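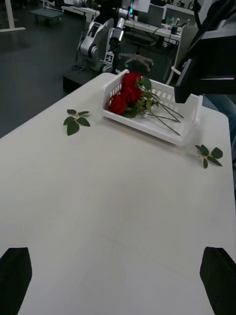 Robot cell taking over stem sorting, what happens to the bench crew?

Posted in Workplace Automation > Floriculture and Packing
September 21, 2022

I supervise the rose bench at a mid-size cut flower packer. Stems arrive in baskets, we strip and grade them, then they go to bunching. Management has bought two arm cells from an integrator called Lehtinen to do the first part of that: pick single stems out of a basket and lay them on the grading belt, heads all one way. Stripping the lower leaves stays manual for now. Grading is supposed to go to a camera later, with no date given.

The bench is 26 people over two shifts. I have been told headcount does not change before January, and that I should "propose a revised work organization" by then. I have never done this. The integrator's documents cover guarding, air supply, network drops and cycle time. They say almost nothing on the people side apart from a line that each cell needs "one trained attendant."

What I want to know from anyone who has been through it:

What does the attendant do all shift, in practice? Is it a full job or a fraction of one?

Do the baskets have to be presented differently? Ours are white slotted plastic, shallow, and stems go in however the harvest crew put them in. Usually the heads are all at one end but the stems fan out and cross, and the leaves lock together.

How do you set a pace for the people downstream when upstream is a machine with its own rate? Our people are paid hourly with a bunch bonus and the bonus is the part they ask me about.

Thorn injuries are our main first aid entry. Does that go down?

I am not asking whether it is a good idea. The purchase order is signed.

Posted by benchlead_roses

3 replies

Divina Espiritu

I was line lead and later process technician at Mulemby, where we put in three picking cells for spray and standard roses. Different integrator, same general layout: arms on black plinths at the edge of a white table, basket on the table, belt on the far side. I will take your points in the order you gave them.

Attendant. For the first weeks it is more than a full job. After that it is a fraction of one, and the fraction depends almost entirely on basket quality. Our attendant's work broke down into clearing faults (a double pick, a dropped stem, a stem held by the leaf and swinging), swapping baskets, wiping down the table, and removing loose leaf. The last item was not in anyone's plan. Roses shed leaf sprigs whenever two stems are pulled apart, and the sprigs end up on the table next to the basket. A person ignores them. Our vision system did not. It would see a sprig as foliage, infer a stem, and go looking for it. On a bad basket we logged up to 40 false attempts in an hour on one cell. The vendor improved this with retraining, but a clear table was still the cheapest fix, so clearing leaf became a written task at every basket change.

One attendant for two cells worked for us once things had settled, provided the cells were within sight of each other and the basket changes were staggered. One attendant per cell left a person standing around for long stretches, and that is worse than it sounds. People lose attention, then the fault light comes on and they reach in without thinking. If you end up with one per cell anyway, give the attendant a real second task within arm's reach, such as checking head size on the belt. Do not give them something that can't be put down.

Baskets. Shallow with slotted sides is fine. The slots let water out and the low wall gives the gripper fingers room to approach at an angle. The problem is leaf passing through the slots. A leaf that has worked its way through the wall will hold a stem back during the lift, and either the leaf tears or the stem slips in the grip. We asked the harvest crew to lay stems in with the heads to one short end and not to press the load down. We also cut the fill. Expect an argument with transport about that, as you will be moving more baskets for the same number of stems. The change has to be agreed with the harvest supervisor before commissioning. We agreed it afterward, and the cells were blamed for six weeks for what was a loading problem.

The angle of the basket on the table did not matter to the arm. It did matter to the attendants, who spent a lot of time squaring baskets up until they were told they could stop. Ask Lehtinen for the permitted placement zone and paint it or tape it.

Pace. This is where we made our worst mistake. The bunching bonus was calculated on bunches per person per shift against a target set in the manual days. When the cells were slow, the bunchers had nothing to bunch and lost the bonus through no act of their own. When the cells ran well, stems arrived at a steady rate with no gaps, and people told us the work was harder at the same total output. They were right. A manual bench has small pauses built in, when somebody goes for a basket or stops to sharpen a knife. The belt has none. What we ended up with:

A buffer between the cells and bunching. Ours was a water trough that held 479 stems when full. That is a few minutes of work, enough to separate the two rates.

The bunch bonus frozen at each person's prior average for the commissioning period, then replaced by a team rate with machine downtime taken out of the calculation.

A fixed short break every hour on the belt positions, in addition to normal breaks.

Get the second one in writing before the first cell runs production. After the first short pay packet you will have lost the room.

Injuries. Thorn punctures went down for picking and did not change for stripping. Overall, our first aid entries fell, but I would not promise a number. We had new entries we did not have before: pinched fingers at the basket fixture (a poor clamp, later removed) and a few wrist complaints from people who had moved from mixed work to stripping only. If picking goes to the machine and stripping remains, the people who used to do both now do the repetitive half all day. Rotate them. We rotated strip, bunch, attendant and belt check on a two-hour cycle, and the complaints came down.

Training. Pick attendants by asking, and train more than you need. We trained four per shift for three cells, and two of them would have been too few after the first vacation week. The best ones at fault clearing had been on the bench for years. They could look at a basket and say which stem was going to hang up. Have the integrator's commissioning engineer spend time with them. Ours rewrote the pick order after an afternoon with one of our graders, who pointed out that you take the rose on top of the cluster first and lift from the head end, and that pulling from the cut end drags every leaf through its neighbors.

On the January document: I would list tasks, not positions. Write down every task on the bench today, who does it, and whether it goes away, stays or changes. Then add the new ones (leaf clearing, basket staging, fault log, table cleaning, gripper pad inspection). Our new list was longer than the old one. It took fewer hours in total, but it gave us something factual to discuss with the crew and with management.

stemcount

We run one Arnska cell on tulips so take this with caution, tulips are much easier. No thorns and hardly any tangling.

Attendant is maybe a third of a job here. She also does labels.

Agree on the buffer. Ours came with the cell and I thought it was a waste of floor until the cell went down for a morning.

One thing not mentioned is gripper pads. Ours are black rubber-faced and they get slick with sap. If nobody owns cleaning them you get bruised stems and quality sends it back to bunching as if bunching did it. Put it on a checklist with a name next to it.

k_packhouse

Ask for the logs. Makeck supplied ours and the default was that only their service people could see the fault history. We had to pay extra for access. Without it the supervisor is guessing, and the shifts blame each other.

Also ask what the quoted cycle time assumes. Ours was quoted on single stems laid flat with gaps between them. Real baskets came in at 36 percent below that. Staffing had already been planned from the quote, and we were short in bunching for part of the season and over in it for the rest.

I don't know about the bonus side. Ours is straight hourly.

Follow-up from benchlead_roses

Thank you, this is more than I got from the site visit. Two things I will act on now: the harvest loading agreement, and the bonus terms in writing. I had not considered that stripping becomes a full-shift task for the same people. At present everyone on the bench does both.

One further point for Divina Espiritu. When you moved to the team rate, did you keep the two shifts separate or pool them?

Divina Espiritu

Separate. We pooled them for one pay period. The evening shift got the older baskets, with more wilted leaf and more faults, and the day shift objected to carrying the difference. With separate rates, and downtime taken out per cell per shift, the objections mostly stopped. If your evening baskets have also been standing longer, record the harvest time on each basket from the start so you can show the effect. We used a colored clip on the rim. The attendant reads it at the basket change and enters it in the fault log along with the cell number.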